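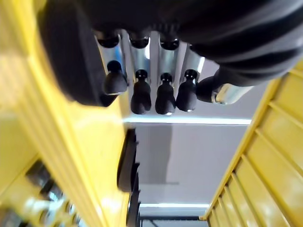
Figure 4. Yellow structures in the Wimari work area: close view (first panel) and the table with its lower shelf (second panel).

4.2 Arrangement of the table top

The Wimari site was chosen for the second part of the study on account of its long tables, which differ from the short benches used at Drollow. Each table offers one continuous top, with storage space beneath it. Khumalo and Mabaso had noted in their earlier survey that staff at long tables tended to lay items out in a line and to leave the front edge clear. We wished to establish whether the same habit would appear where the items were larger and less regular in shape.

The items on the table top in the second panel of Figure 4 are four black plastic trays. They are shallow and elongated, with one rounded end and raised side walls, and they stand in an evenly spaced row. Their direction is less consistent than their spacing. The nearest tray has its rounded end pointing away from the viewer, whereas the second and third lie at an angle. Under the coding scheme set out in Section 3, an arrangement of this type is recorded as "spaced, direction mixed".

Spacing and direction were coded separately throughout. In the February pilot they had been combined in a single score of tidiness, and the two coders, Refilwe Khumalo and Busisiwe Mabaso, disagreed most often over rows which were regular in one respect and irregular in the other. The full set comprised 1229 layouts, of which 70 were set aside for training the coders and are not included in the results.

The colour of the furniture was also recorded. Dark items are easily told apart from a yellow top, but the glossy finish produces bright streaks of reflected light, and coders were instructed not to treat these as marks or boundaries on the surface. 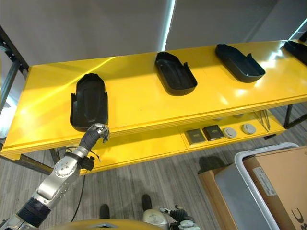

4.3 Contents of the lower shelf

Shelves were coded according to a separate list. In the layout shown, the lower shelf holds two dark square objects, two pale round discs and a set of thin metal rods or tool tips. The squares are side by side, the discs are to their right, and the rods lean at the right end. Like items are therefore kept together, although no dividers were counted as part of the scheme.

Where the use of an object could not be established from its appearance, coders entered its shape and colour only. Pretorius and Fellier propose naming every object before grouping it. We did not adopt this step, as it would have required knowledge of the work that the coders did not have. The effect of this decision on agreement between coders is considered in Section 5.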